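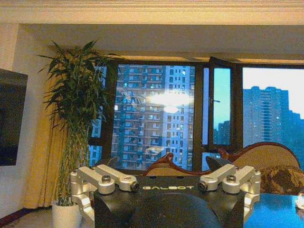 Marisa Tedesco swears the place will feel bigger once the window's open and the junk is off the table, and that I should quit complaining about the rent. Easy for her, she's in Sutport with a yard.

I don't buy it. Evening on the Villanueva side means towers, and no amount of fresh air makes that a view. 106 a night for other people's lights.

And the sofa. The listing said "antique style." I say somebody's aunt moved out and left it. All that carving, and roses on top of it.
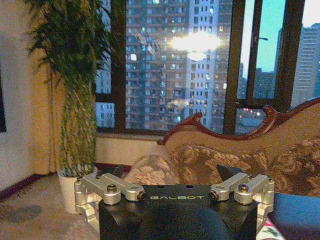 The famous chaise, bolster included.

Edith wants one like it for Divthorpe. She was quoted 3000 and thinks it's a bargain -- I told her to sit on one for a whole movie first. She won't. The plant by the TV I'll give them, it's the one thing in the room I'd steal.

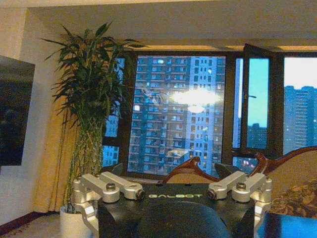
But a nice plant doesn't make a person tidy, whatever Marisa's magazine says. Tissues breed on flat surfaces. I clear them at breakfast and by six there are more, and I doubt tonight will be any different.

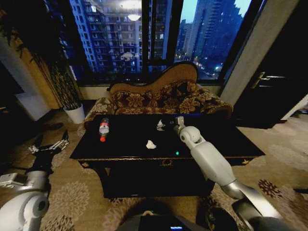 Coffee table, evening. Water bottle on its side, tissues as usual.

Ask Edith about the carpet cleaner. Checkout is at 11.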